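Backup and mail archive inspection: checklist with comments

Site: Rumeck office, server cupboard and two admin workstations
Checked by: Simão Ramalho
Comments reviewed by: Gonçalo Falcão
Date: 13 July 2023

Status is given as OK, Attention or Fail. Items marked Attention need a named person and are looked at again in September.

1. Archive service

1.1 Service starts by itself after a restart
OK. Restarted once during the visit. The Skirnen service came up without anyone logging in.

1.2 Service account has only the rights it needs
Attention. The account is still a member of the local administrators group. It was put there during installation and never taken out. Read access to the mailboxes and write access to the archive folder should be enough. Gonçalo to change this and run one full job afterwards.

1.3 Version is supported by the supplier
OK. An update is available but fixes nothing that affects this site. Leave until the next planned downtime.

2. Scheduled jobs

2.1 Every job has run in the past 28 days
Fail. The job for the shared purchasing mailbox has been stopping at the login stage. The stored password had expired. New password entered, job run by hand, finished without errors. Stays as Fail until the scheduled run has been seen to work.

2.2 Job reports are sent to a mailbox that is read
Attention. Reports go to an address belonging to a former member of staff. This is how 2.1 went unnoticed. Change to the support group address.

2.3 No two heavy jobs start at the same time
OK. The mail archive job and the Zandance file backup used to overlap. They now start 900 seconds apart.

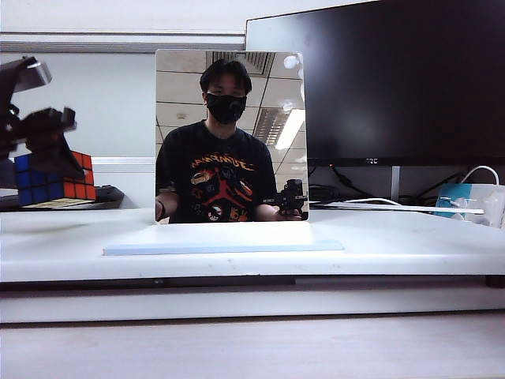 2.4 Deleting from the mail server after archiving is switched off unless agreed in writing
OK. Off for all profiles.

3. Users and access

3.1 User list matches the directory
Attention. Two accounts exist in the archive but not in the directory. Both belong to leavers. Do not delete them, as their mail has to be kept. Block login and leave the archives in place.

3.2 Administrator login uses a second factor
OK. Tested on both workstations.

3.3 Default administrator password has been changed
OK.

3.4 Users can see only their own archive and those assigned to them
OK. Tried with one ordinary account. Search returned nothing from other people's mail.

4. Storage and copies

4.1 Enough free space on the archive volume
OK. Growth is steady. The warning threshold was not set, so I set it.

4.2 A second copy is kept away from the main server
OK. Copied nightly to the Shokri storage unit in the other building. Log read back to the start of the month, no gaps.

4.3 Copy is encrypted
OK. The recovery key is in the sealed envelope in the safe. Envelope not opened.

4.4 Test restore carried out
Attention. One message with an attachment and one whole folder were restored, and both opened correctly. A restore of the full archive to a spare machine has not been tried. Simão to arrange with Rumeck before the September visit.

5. Paperwork

5.1 Recovery instructions are printed and up to date
Fail. The printed copy names the old server. Replace it and put the date of printing on the first page.

5.2 Contact list is correct
OK. One phone number corrected by hand.

Open items carried to the next visit: 1.2, 2.1, 2.2, 3.1, 4.4, 5.1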